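4. Sorting and storing loose wires

This section covers the leftover and spare wires that come with the Mernero bench organizer, and any you add from your own projects. Read section 3 first if you have not yet put the trays and dividers in place.

Before you start

Everything in this section is done with wires that are not connected to anything. Do not sort a wire that still has one end in a power supply, a battery pack or a wall adapter.

CAUTION: A wire with a bare tip can short against another bare tip or against a metal tray. Disconnect both ends before you lay it down.

You will need the open sorting tray, wire cutters, the roll of heat-shrink tubing from accessory bag 56, and the hook-and-loop ties. The ties are reusable. Do not substitute wire twist ties, which can cut into soft insulation.

4.1 Emptying the tray

1. Clear the bench to the left and right of the tray.
2. Tip the wires out and shake them apart gently. Do not pull on a connector to free a tangle. Work the loop loose by hand.
3. Set aside any wire with cracked, melted or sticky insulation. These are not worth keeping.
4. Wipe the tray with a dry cloth. Short copper strands collect in the corners and should be thrown away.

4.2 Sorting by type

Sort by how the wire is built first, and by color second. Color is useful for finding a wire again, but it does not tell you what the wire can carry.

1. Put single insulated wires in one group. Thick ones go to the back of the tray and thin ones to the front.
2. Put twisted pairs in a second group. Keep the two strands twisted together, even if only one of them has been used before.
3. Put anything with a connector on it in a third group, whether it is a single wire or a pair.

A piece that fits two groups, such as a twisted pair that ends in a connector, goes with the connectors.

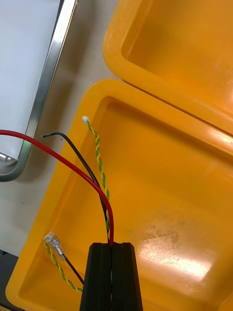
Long pieces should be gathered at one end before they are tied. Bring the ends together, hold them in one hand, and let the rest hang free over the tray until the bends relax. Then coil the bundle loosely and put one tie on it. A coil the width of your palm is small enough for most wires. Thick wire needs a wider coil.

NOTE: Do not force a thick wire to follow the same bend as a thin one. If the bundle springs open when you let go, split it in two.

4.3 Finishing cut ends

1. Look at both ends of each wire before it goes into a drawer.
2. If bare metal is showing and you do not plan to use the wire soon, trim the end flush with the insulation.
3. If you want to keep the stripped end, slide a short length of heat-shrink tubing over it so that the tubing extends past the tip. Shrink it in place and let it cool.
4. Leave connectors as they are. Do not trim behind a connector unless the wire is damaged there.

CAUTION: Cut ends can fly. Point the end down into the tray when trimming and wear eye protection.

4.4 Putting the bundles away

Single wires go in the Zirix drawer, which has the deeper compartments. Twisted pairs and connector leads go in the Vonari drawer above it. Lay connectors facing the front so the housing can be seen without lifting the bundle out.

Write the length on the label, not on the insulation. Replacement labels are part number 417 and fit both drawers. The older labels, part number 152, are too wide for the Vonari drawer.

If a drawer does not close, take out the top bundle. Pushing it shut can bend the connector pins.

Section text: Miroslava Palamarchuk
Revised 2022-01-12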